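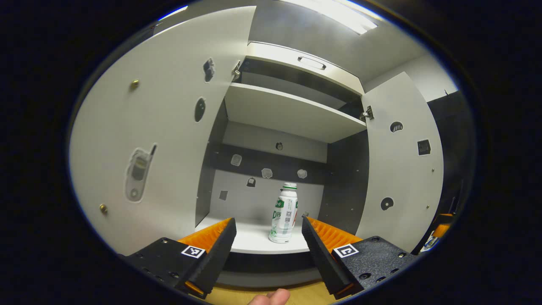
bondska-handheld: equipment plan and data card

Status: draft for budget review, December
Maintainers: Maj-Britt Myklebust (data), Kjell Halvorsen (purchasing)

Purpose

This repository holds the purchase list, replacement schedule and collection targets for the Bondska hand-held gripper set. The episodes cover reaching into open cabinets and grasping single items such as drink bottles. Budget figures live in costs.csv; this file covers the assumptions behind them.

Planned quantities

Hand-held grippers: 4
Spare finger pairs, orange: 3 per gripper
Fiducial markers: two per gripper, one on each jaw, plus a printed reserve sheet
Episodes, cabinet tasks: 1,000
Episodes, tabletop tasks: 1,000

Suppliers

Grippers and finger pairs are quoted by Brekamow. Nyberg quoted lower on the fingers alone, but with a minimum order we can't use up in one budget year. Lenses go through Grarnmont – allow for freight, which is invoiced separately and has its own line in costs.csv.

Budget assumptions

Fingers and markers are consumables. Jaw plates and lenses are capital items and need a quote on file before the order is raised. Operator labour is charged to the collection budget, not to equipment. Cabinets and household items are drawn from existing stock. Robot arms are out of scope and sit in a separate plan.

Data format

One directory per episode, containing fisheye video, gripper width and a metadata file. Colour is stored uncorrected. Record the gripper serial number in the metadata; the replacement schedule is calculated from it.

Known gaps

No quote yet for hard cases. Storage is costed for one copy only – a second copy needs approval. Finger wear is estimated from the supplier's data sheet and hasn't been checked against our own usage.

Changes

Send edits to costs.csv to Kjell by Friday noon. Changes to episode targets go to Maj-Britt.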